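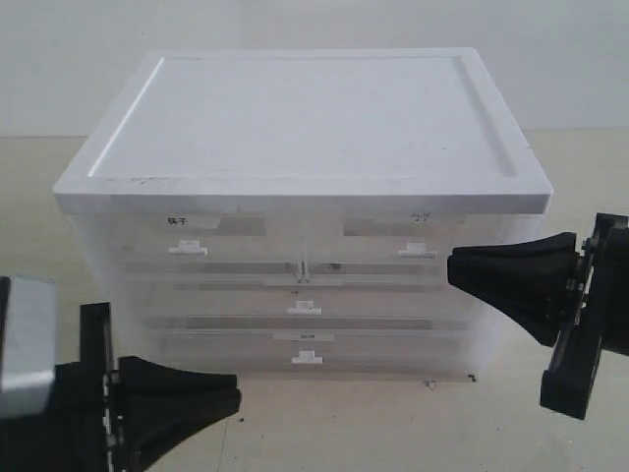 Ticket: Usier drawer organizer, middle drawer drags and pops out at the back

Product: Usier tabletop organizer, two small drawers over two wide ones, white lid
Bought from: Gernach online shop
Maker: Botosen
Status: closed by support, reopened by customer, closed by customer
14 shares

First message, customer

The middle drawer does not run properly. It comes out fine for the first part, then it drags on the right, and when I push it back it stops short unless I lift the handle a little. Twice now it has gone in crooked and sat on top of the drawer underneath. The two small ones at the top are all right. The bottom one is all right too, or at least no worse than I'd expect from plastic.

The product page says "smooth glide on every level." I would like to know what that is based on. There are no rollers, no metal runners, nothing I would call a glide. It is a plastic drawer sitting on a plastic ledge. I don't mind that at this price but I do mind the wording.

What's in it: socks top left, small clothes elsewhere. Nothing heavy, no tools. It stands on a table against the wall and doesn't get carried about.

I also have some gray marks along the front edge of the lid, more toward the left. I mention them only so nobody tells me later that I caused the drawer problem by hitting the thing.

Reply, Botosen support

Thank you for contacting us and we are sorry to hear your Usier is not performing as expected. Most drawer issues are caused by overloading. Please check that you are within the limits below.

Small drawers: 900 g each
Wide drawers: 2000 g each
Lid: 1000 g, spread evenly

If the contents are within the limits, please empty the drawer, wipe the ledges with a soft damp cloth, dry and try again. We will close this ticket after your next message unless you tell us otherwise.

Customer

I put the contents of the middle drawer on the kitchen scale in a bowl. Well under half your limit, bowl included. I don't know how anyone would get to 2000 g with clothing in there unless they were ironing it into bricks first.

Wiped the ledges. There was a little dust, the kind you get in any room. Dried them, put the drawer back empty, and it dragged in the same place. Put the clothes back, dragged in the same place. So load makes no difference that I can feel, and neither does cleaning.

Please don't close the ticket after my next message. I am telling you otherwise.

Reply, Botosen support

Thank you for the update. Plastic can feel stiff in a cold room. Please leave the organizer at normal room temperature for several hours before use.

Customer

It lives at normal room temperature. It is in a bedroom.

I left it overnight anyway with the heating on, to be fair to you, and tried it at 7:30 in the morning. Same drag, same side. If temperature were the cause I'd expect all of the drawers to complain, since they're made of the same stuff.

Can I ask something simpler: is the middle drawer the same part as the bottom drawer? They look the same from the front. The handle is in the center on both. If they are the same part then I can swap them and we'll find out whether the fault is in the drawer or in the body, and that seems a lot more use than warming it up.

Reply, Botosen support

Yes, the wide drawers are interchangeable. Swapping may resolve your issue.

Customer

It won't "resolve" it, it will move it or it won't. Log of what I did, so that you have it in order.

1. Emptied both wide drawers onto the bed.

2. Pulled both out completely. You need to lift at the end to clear the stop. The leaflet doesn't mention the stop at all and shows the drawer floating in the air with an arrow.

3. Looked at the undersides under the lamp. On the one from the middle there's a little seam of extra plastic along the right rail, toward the back. You can feel it with a fingernail. The one from the bottom is clean.

4. Put the middle drawer in the bottom slot. It drags on the right. A bit less, maybe, but it drags.

5. Put the bottom drawer in the middle slot. Runs fine. Ten or so pulls, no catching, no going in crooked.

6. Put them both back the way they were. Drag is back in the middle.

7. Turned the drawer around in case I was imagining it. It only goes in one way, obviously, so that told me nothing and I'm leaving it in the log because I did it.

So the body is fine and the drawer is faulty. I'm prepared to be told I'm wrong but I would want to hear how.

Reply, Botosen support

Thank you for the detailed information. Based on your description this may be a molding variation, which is within our normal tolerance. Some customers find that regular use smooths the surface over time.

Customer

How much time? And which customers?

A drawer that catches and then sits on top of the one below is not a variation, it's a drawer that doesn't shut. If it's within tolerance then I'd like to see the tolerance. I would accept a plain "we'd prefer not to send a part" more readily than this.

Your own page also says replacement drawers are available for the Usier. I looked at the Gernach shop and they list the full unit in three colors and no spare parts. So who sells them?

Reply, Gernach shop (copied in by Botosen)

Hello, we have been asked to join this ticket. We do not stock individual drawers. We can offer a return of the full unit within our normal period. Please pack it in the original box.

Customer

The original box went out with the recycling, as I think most people's does. And I don't especially want to take everything out, hand the whole organizer to a courier and wait for another one that may have the same seam on the same rail. Three of the drawers are good. I've labeled them. It's one part.

Dmytriv delivered the first one and left it outside the building in the rain, by the way, so forgive me if a second trip in each direction doesn't appeal.

Reply, Botosen support

We have located a replacement wide drawer and can send this free of charge as a gesture of goodwill. Delivery by Dmytriv. Please allow up to 23 working days.

Customer

Fine. I'd call it a repair and you can call it a gesture. 23 working days is more than a month for a piece of plastic I could carry in one hand, but fine.

Meanwhile I've got the good drawer in the middle, where I open it every day, and the bad one at the bottom with the things I don't need until winter. That is livable.

Auto message

This ticket has been closed. How did we do?

Customer (reopened)

You closed it before the drawer arrived. I haven't had the drawer. I can't tell you how you did.

While waiting I also tried the things that people suggest under the product listing. In case anyone at your end wants to know which are worth repeating to customers:

Candle wax on the rail. Helped for an afternoon. Then it picked up lint from the clothes and was worse than before. Took a while to get it off again.

Dry bar soap. Same idea, slightly better, smells of soap. Still catches at the seam because the seam is still there.

Silicone spray. Didn't try it. I'm not spraying anything near clean socks on the word of a stranger with a star rating.

Taking weight off the lid. There's nothing on mine, but one reviewer swore the lid bows and pinches the drawers when it's loaded. I tested this with a few books, under your 1000 g. I couldn't see the lid move and the small drawers right under it ran just the same. The bad one is further down anyway so I never understood the theory.

Fine sandpaper on the seam. Haven't done it, as you would certainly tell me I'd modified the product. I suspect it's the real answer.

Reply, Botosen support

We do not recommend sanding or lubricating any part of the Usier. Your replacement has been dispatched.

Customer

Arrived a little after 4 in the afternoon, in a bag, no padding. No cracks that I can find. Checked the rails before I did anything else. There is a seam on this one as well, left side this time, but so faint I had to go over it twice with a fingernail.

Put it in the middle. Runs all the way out, runs all the way in, shuts flush. No drag that I'd notice if I hadn't spent weeks thinking about it. Put it in the bottom slot, same. Loaded it with the usual clothes, same again. I then left it for several days before writing, because I've had things work on the first evening before.

Still working. The handle came already fitted, for anyone wondering whether you have to move the old one across. You don't.

The gray marks on the lid are another matter and I'm not opening a second ticket for them. A cloth with dish soap took off some. I've stopped looking.

With the replacement fitted, I sanded the seam on the faulty drawer, seeing that you hadn't asked for it back. Couple of minutes, the finest paper I had in the house, then a wipe. It now runs as well as the new one. Make of that what you like. It would have saved a courier trip and all those messages if the second reply had been "feel along the rail for a seam" and not "check you aren't overloading it."

I'd still change "smooth glide on every level" on the product page.

Reply, Botosen support

We are glad your issue is resolved! Your comments on the product page have been passed to the relevant team.

Customer

Checked again in May. Page says the same. Drawer's fine. You can close it.

Comments (6)
Was this ticket helpful? 31 yes, 2 no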